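Call for Participants: Good Practice Rules for Hand-Held Gripper Work

Mindstead is looking for 42 people to help us test a new set of working rules for recording household tasks with hand-held grippers. The rules were drafted by Ilgın Türkmen and Hamisi Were. Now we need to know if they are clear for a person who reads them for the first time.

You will work at our Drosmont site in May, in sessions of two hours, morning or afternoon. You read one part of the rules, do the task with the gripper, and then tell us which rule was difficult to follow. You must be 18 or older and able to use one hand comfortably for the whole session. Experience with robots is not required.

The draft has 77 rules. They cover checking the tool before use, preparing the table, privacy in the home, and when a recording must be repeated. 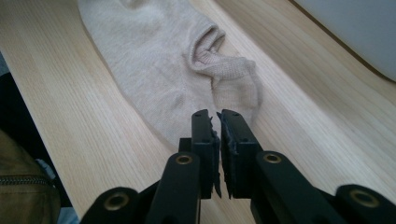 Clothing tasks have their own chapter, and it is the one we most want to test. Soft things do not keep their shape, so the start position must be written in words that everybody understands in the same way. A beige sock with its opening turned up and its toe part crumpled is neither "flat" nor "folded", and we would like to hear which word you choose. The chapter also says when worn grip pads must be reported.

To apply, write to Liên Ninh at Mindstead with your name, the hours you prefer and the reference 2218. Please mention if you are left-handed. Travel inside Drosmont is paid.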